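# How River Otters Live

River otters are mammals, just like dogs, seals, and people. They breathe air and have warm blood, but they spend a lot of their lives in the water. The otters in this story live on the Marinho, a slow river that runs past the town of Doltitz.

An otter's fur has two layers. The outer hairs are long and shed water. The hairs under them are short and packed close together, and they trap air next to the skin. Otters have very little fat, so this air helps keep them warm. 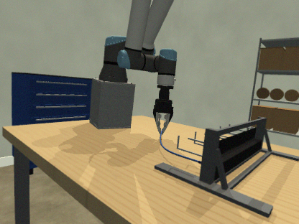
Otters eat mostly fish. They also eat crayfish, frogs, and sometimes birds. In muddy water they can't see well, so they use their whiskers to feel the water move when a fish swims by.

An otter's home is called a holt or a den. It is often a hole in the bank, under the roots of a tree. Some dens have a way in below the water.

Mirela Coutinho studies the otters on the Marinho. She walks the bank from Doltitz to the bridge at Skokville and looks for footprints and droppings. Otter droppings are called spraint. This August she found spraint at 22 places. Last August she found it at only 5.

Otters need clean water with plenty of fish. They also need quiet banks with trees and tall grass. If you see an otter, stand still and keep your dog on a leash. Don't go near a den, even if it looks empty.

**Words to know**

- Holt: an otter's home
- Spraint: otter droppings
- Mammal: an animal that feeds its babies milk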